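Laltuler wrist camera and gripper bundle: worth it for a small shop?

Started by plosberg_pete
Board: Arms, Grippers and Tooling

plosberg_pete
Hello all, long-time reader and not much of a poster, so be gentle. I've been quoted $2,324 for the Laltuler bundle, which gets you the two-finger parallel gripper, the wrist camera that looks forward over the back of it, the side bracket and a year of their teaching software. I've already got an arm from a job that wound up in the spring, and it's been sitting under a sheet in the corner ever since.

What I'd like it to do is fairly humble. We pack sample kits for paint and stain companies, little cards and sachets and the odd small jar, and I'd love to hand the dullest part of that over to the arm for a few hours in the afternoon. The orders change every couple of weeks so anything that takes three days to set up is no good to me.

Has anyone lived with one of these for a while? The dealer was very nice but he's a dealer. I'm most curious about the camera, whether it really does find things on the table the way it does in their clips, and what the service is like once they've got your money.

Cheers,
Pete

grustmont_gal
Hi Pete, welcome out of the shadows! I've had mine since May and I'd buy it again, with a grumble or two.

The gripper is lovely. It's a solid lump of a thing and it closes straight and square every time, and I've dropped it into the side of a tote more often than I'd care to tell my boss. The fingertips come off with two screws, so you can print your own if you have funny shaped parts. For your sachets I'd do exactly that, because the stock tips are hard and they don't like anything thin and floppy lying flat.

The camera is good when the light's good. Ours is under a skylight and by four o'clock in winter it starts missing things it found perfectly well at lunch. I put a cheap LED panel over the bench and the trouble more or less went away.

Setup took me a weekend, but a fair part of that was tea and reading the manual twice (it's been translated by somebody in a hurry). Changing over to a new part now takes me 90 minutes if it's a fiddly one, and much less if it's a box.

old_servo
I'll be the wet blanket, someone has to be. That's a lot of money for a gripper and a webcam. You can put together a decent parallel gripper, a camera and a printed mount for $900 if you're patient, and the open software has come a long way. I did it two years ago for a mate's bottling line and it's still going.

The bit that bothers me is the "year of teaching software". What happens in the thirteenth month? I asked their sales desk twice and got a brochure each time.

grustmont_gal
That's fair, and I should have mentioned it. After the year it keeps running whatever you've already taught it. You just can't teach it anything new without renewing. For somebody like Pete whose orders change every fortnight that does amount to paying every year, so do put it in your sums.

I will say, old_servo, you and your mate both know your way round a soldering iron. I don't, and I wanted something where I could ring a person.

plosberg_pete
Thank you both, this is already more than I got from the dealer. The renewal business is news to me! I'll ask him for it in writing.

How is the ringing-a-person part? Are they in our time zone or am I going to be talking to somebody at two in the morning?

Heike Thiele
Hello Pete. The support line is staffed out of Gazi and they pick up from eight in the morning, and I've found them patient to a fault. Ask for Esko Keskinen if you can get him. He stayed on the phone with me for most of an afternoon while I sorted out a hand-eye calibration that I'd got back to front, and he never once made me feel like a goose about it.

What I'd warn you about is cable routing. The camera lead comes out on the side and if you let it hang it will catch on the elbow of the arm sooner or later. I wrap mine in a bit of spiral sleeve and leave a generous loop at the wrist. I'm on my second lead, so learn from me.

old_servo
How much was the second lead?

Heike Thiele
More than I wanted to pay for a lead! They only sell their own, with their own plug on the end. I won't defend that part of it.

old_servo
There you go. Proprietary connectors, every time. You buy the bundle at one price and then you spend the next three years buying the rest of it in dribs and drabs.

V_Tikkanen
I don't think that's quite right, old_servo, with respect. I've got two of the older model running in a seed packing room, and apart from fingertips I haven't bought a thing for either. The plug is a nuisance, I grant you, but it's a locking plug, and the ordinary ones we had before used to wriggle themselves out. I lost a good many mornings to that.

Pete, on your actual question about whether the camera finds things. Mine does well with anything that has a clear outline against the table. Dark seed packets on a pale bench, no trouble at all. White packets on that same bench were hopeless until I laid a green cutting mat down. If your cards are mostly white, think about what they'll be sitting on before you think about anything else. It's the cheapest fix there is and the manual leaves it to page forty-something.

Also, and this is a small thing, wipe the lens. Seed dust gets everywhere and I'd guess paper dust is much the same.

Vilho

plosberg_pete
The cards are white on the back and every colour under the sun on the front, so that's a very handy tip. We've got an old dark blue mat from the framing bench that might do.

My wife has just read this over my shoulder and wants it known that she suggested a mat a month ago.

Iida P
Hi everyone, joining in because I've got the current bundle on trial and there isn't much out there about it beyond the company's own material. We're a small office that puts together training kits, so the work isn't far off yours, Pete. I have it for the rest of the month and then I either pay up or send it back.

People keep asking me how much of the camera's view the gripper takes up, and I wondered the same before it came, so I grabbed one from the wrist with the arm at rest over our big white table. You lose the lower middle of the picture to the back of the gripper, and the silver bracket takes a bit more over on the left. You do still get the table beyond, and the rest of the room along with it, right back to the crates.

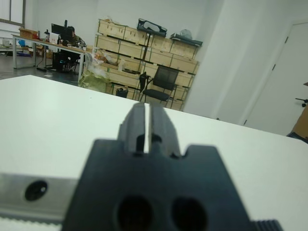 I've come round to tipping the wrist down further before each look, which gives the software more table and less furniture to think about. In the first few days I left the angle as it came and the search was slow, and it would now and then offer me something on the far side of the office as a likely part. Once I'd drawn a boundary in the software around the area I care about, it settled down nicely. The boundary tool is under "Workspace", then "Limits", and you have to save it twice, once for the camera and once for the arm. I missed the second save and couldn't work out why it kept forgetting.

Good so far: the grip force setting is gentle enough for a folded leaflet, the arm side talked to our controller on the first go, and teaching by hand is a pleasure. My colleague, who'd never touched an arm before, had it moving small boxes before her coffee was finished.

Less good: the software nags you to update in the middle of a run, and the trial terms say you pay the return freight, which is a fair bit for a case that heavy.

Iida Pesonen

grustmont_gal
Iida, that's really useful, thank you! I never knew about the second save. I've been redrawing that wretched boundary every time we power up, and I'd put it down to the thing being moody.

old_servo
Good write-up, I'll give you that. My worry from that view would be the gripper hiding the part at the very moment you need to see it. On my homemade one I stood the camera off to the side on a longer arm, so I can see right down to the fingertips the whole way in.

Iida P
It's a reasonable worry and I can't say you're wrong. The way this kit goes about it is to look from higher up, work out where the part is, and then go down on what it remembers. For things that stay put that's been fine for us. If your parts roll, or come along on a belt, I think your way would be better.

Does yours ever knock the camera on things, sticking out that far?

old_servo
Yes. Frequently. Next question.

StuYeoman
Afternoon all. I rent these out, so take me with a grain of salt, but there's a middle road nobody's brought up yet. A few of us will hire you the full bundle by the month and knock part of the hire off the price if you keep it. For a job like Pete's, where the stock changes every fortnight, you'd want to see it through at least two changeovers before you hand over the full amount, and the maker's own trial might not stretch to that depending on when your orders land.

I'd also back Vilho on the mat and Heike on the cable loop. Those two things are most of my call-outs.

Stuart

Heike Thiele
Stuart, does the hire one come with its own software year, or does the clock start when the customer buys it?

StuYeoman
Starts when they buy. I had a bit of an argument with Laltuler over that one and they came good in the end.

plosberg_pete
Well, I'm a good deal further along than I was at breakfast. I think I'll ring the dealer about the renewal price and a spare lead, and then see what Stuart would want for two months. If I do go ahead I'll print softer tips for the sachets first. Grustmont_gal, would you be willing to share your file for those? I've got a printer but my drawing's terrible.

old_servo, I haven't ruled out your way either. I've just never managed to finish a weekend project in under a year.

grustmont_gal
Of course! I'll send it tonight. It's sized for the stock screws, and print it in the flexible stuff, slow as you can stand. The left and right tips are different, so check the little L before you do them up.

V_Tikkanen
Would you send me that one as well please? Mine are worn nearly flat.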